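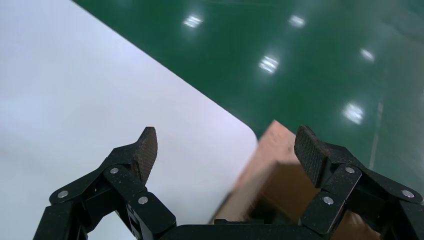

Can the Jellora kit be fitted to an arm that already has a gripper?

The kit replaces the existing gripper. It comes with its own base, fingers, wrist camera and cable set, and it bolts to the tool flange through an adapter plate that has to be ordered for the arm in question. Removing only the fingers of another gripper and fitting Jellora fingers in their place is not supported.

Product review: Jellora wrist kit for carton work

Readers who handle returns or repacking have asked us to look at end-of-arm kits that can deal with open cartons, loose flaps and flat inserts. Suction tools do well on sealed boxes with a clean top face. They do less well once the box has been opened, the board has creased and there is no flat area left for a cup to seal on. Jellora, sold by Krajčí, is a two-finger kit meant for that second group of jobs. Clendaner, the reseller, lists it as a set with camera and as bare hardware. We reviewed the set with camera.

Mechanical

The fingers run on a parallel linkage, so the pads stay facing each other through most of the stroke. All plates and links are black. The inner faces of the pads are textured for grip on uncoated board. On corrugated stock the texture holds at a low force setting, and we did not need to go above the middle of the range for any carton in the test. On glossy printed sleeves the pads slipped at the low setting and left faint marks at the high one. Users with retail packaging should order the smooth pads as well and expect to change them over between product lines.

Pads are held on with two small screws each and can be changed with the hex key supplied. The linkage pivots are a different matter. Krajčí asks that they be left alone between services, and the manual gives a check for side play every 1,000 cycles during the first month. That interval is short. On a busy cell it will come up during the shift, and the supervisor software does not count cycles unless the counter is switched on in the settings. Switch it on at setup.

The base housing is compact enough to reach into a carton of medium depth. The outer links swing wide when the gripper opens, and they set the real limit. Measure the opening of the smallest carton against the fully open width, including the links, before placing an order. The data sheet gives pad spacing only.

Camera

The camera sits behind the fingers and looks along them toward the work. Both pads stay in view. This matters for carton work, where the position of a flap relative to the pad is more useful than the position of the box on the table. The price of the arrangement is that the gripper takes up a good part of the picture, and anything directly under the base is hidden. Krajčí supplies a mask file so the vision software can ignore the fingers. The mask must be regenerated after a pad change.

Motion blur is the weak point. At the default exposure the nearest objects smear during a fast approach, while surfaces farther off stay usable. We set a slower final approach and took the decision frame at a full stop. This added time to each pick but removed most of the false edge readings. A shorter exposure also works if the lighting is good. Shiny floors and overhead fixtures cause a separate problem: reflections can be picked up as bright edges. A matte work surface that extends past the carton on every side is the simplest fix, and the crop tool in the software deals with what remains.
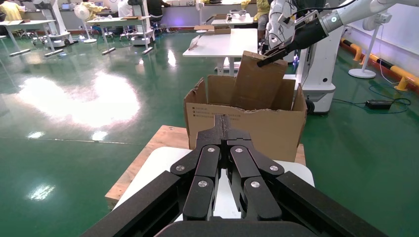 View past the open fingers: a second arm holds a flat piece of cardboard at an open carton.

Two-arm use

The kit can be run on one arm or on a pair. With a pair, one side normally holds or steadies while the other picks. The two units do not talk to each other directly. Coordination is done in the arm controller, and Krajčí provides sample routines for handing over a sheet, holding a flap and pulling an insert. The sheet routine was the most useful to us. It assumes that the sheet is stiff, and it needs an added pause with thin single-face board, which continues to swing after the arm has stopped.

Cameras on both wrists help when one arm blocks the other's view. The software treats them as separate sources, and each has to be calibrated in its own session. Recalibrate both if either flange is disturbed. There is no warning in the software when a calibration is out of date.

Cable routing takes more care on a pair than on a single arm. Leave enough slack at the wrist for full rotation, fix the cable along the forearm, and run every joint through its range at low speed before the first job. Keep power adapters and spare cable clear of walkways and of any mobile base that will be moved.

Setup

Unpacking, mounting and first calibration took us most of a working day for one arm. The second arm went faster. The printed guide is accurate but assumes that the reader already knows the controller's tool menu. The payload figure must be entered by hand, with the camera included. If it is left at the value for the bare gripper, the arm will drift slightly when hand-guided and may report contact where there is none.

Cartons should be fixed or blocked during early trials. A light box moves when a flap is pushed, and the picking routine does not look again after first contact unless told to. The setting is called "re-image on touch" and is off by default.

Service and support

Clendaner handles orders, spares and first-line support from Bostthorpe. The kit carries a warranty of 3 years on the base and camera. Pads are treated as wear parts and are sold in packs of 3 pairs. Return shipping for repairs is paid by the customer after the first 100 days. Support replied to both of our questions by the next working day; the reply about mask files was clear, and the one about cycle counting sent us back to the manual.

An on-site setup visit can be booked at extra cost. Sites with no prior camera work on the arm should consider it. Sites that have already calibrated a wrist camera can skip it.

Suitability

We would recommend the kit for opened cartons, inserts and flat board at moderate speed. It is a poor match for sealed cartons in volume, where suction remains faster, and for deep narrow boxes that the outer links cannot enter. A firmware update with an automatic cycle counter is planned for June. Current units will accept it through the same service port used for calibration.

Adapter plate lists and pad samples are available from Clendaner on request. State the arm model, flange pattern and smallest carton opening when writing.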